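Brick (interior use)

Last edited 11/28/23

Interior brick is brick left showing on the inside of a building, either because the wall was built that way or because somebody took the plaster off later. I've been adding to this entry for a while now and I keep finding more to say, so bear with me!

The word covers two quite different things. There's structural brick, which holds up floors and roofs, and there's veneer (some people say slips), a thin layer stuck onto an ordinary wall. From across a room I can't always tell them apart. Up close I look at the corners, where a cheap veneer job usually shows its seams.

Color comes mostly from the clay and the firing. Iron in the clay gives the reds and browns, lime pushes things toward yellow and cream, and a hotter kiln generally makes a darker brick. The old Merow yard was known for a purplish one I'm very fond of, and Landry brick, made from the next valley's clay, is so pale that people take it for stone.
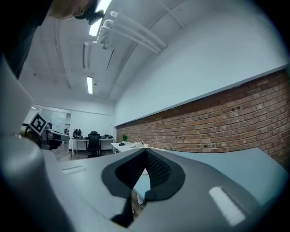
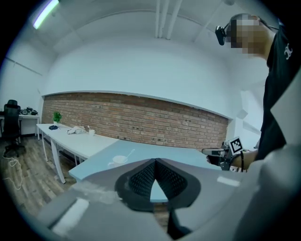
Mortar matters more than most people expect. Older walls were laid in lime mortar, which is soft and lets damp move through it, and if you patch one with hard cement the faces of the bricks can start popping off. I learned this on my own kitchen wall in Kaltanwood, where a strip of cement patching ruined 71 bricks before I raked it out (a miserable August, dust in everything).

Bond is the pattern the bricks are laid in. Running bond is all long sides, each row shifted over the one below. Common bond throws in a row of short ends every so often, usually at the sixth or seventh course. Flemish bond alternates long and short in every row, and it's the one I'd pick if I were paying somebody else to do it.

Sealing is where the arguments start. A breathable sealer cuts down on dust, but glossy ones can trap moisture and they make the wall look like candy. I leave mine bare and vacuum it with a soft brush.

See also: Lime mortar; Repointing; Setari tile; Plaster removal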